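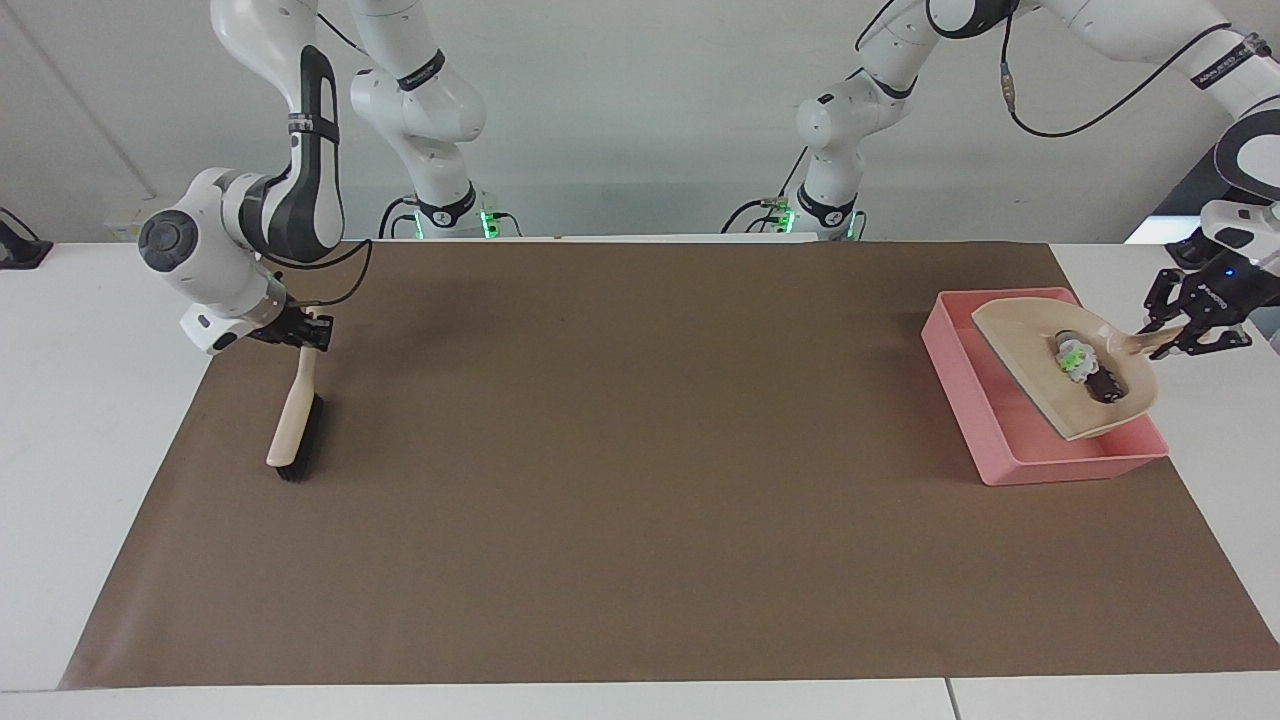 Brush, beige dustpan and pink tray on the brown mat.

Workshop notes > Benches > Keeping the top clear

The bench gets swept on Tuesday, at the end of the day. I have changed the method enough times that it is worth writing down the current one.

The mat is brown and covers most of the white top. Small parts with dark bodies are hard to see on it, and pale ones are easy. I tried a light grey mat from Zilter for a while and had the reverse problem with clear plastic offcuts. Neither colour wins, so I went back to brown and started sweeping in a fixed direction.

The direction matters more than the brush. Start at the end farthest from the tray and work towards it in short strokes, with the bristles kept low. A long stroke flicks light pieces off the far side. The dustpan lip has to sit flat before anything reaches it. If the lip is lifted even 2 mm, component leads go under and stay there until the next pass.

Everything goes into the tray first and the bin later. Sorting in the pan is slow, and the tray has walls low enough to pick over with tweezers. I kept a tally through November: 326 pieces swept up, 189 of them offcuts and other rubbish, and 23 good enough to go back in the drawers. The remainder were parts I could not identify or did not trust. Capacitors get checked on the meter before they are returned. Anything with a bent terminal is thrown out.
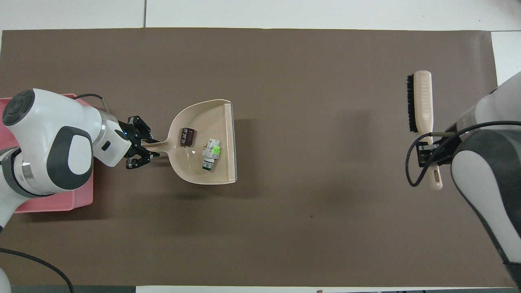
Reece Mottram wrote in to say that a pan is the wrong tool for capacitors altogether, and that at Fivthorpe they pick components up by hand first and sweep only the dust and trimmings. He also thinks the tray should be emptied the same day.

I agree on the second point. On the first, picking by hand takes me longer than sorting from the tray, although my bench is small. I will try his order for a month and keep the same tally.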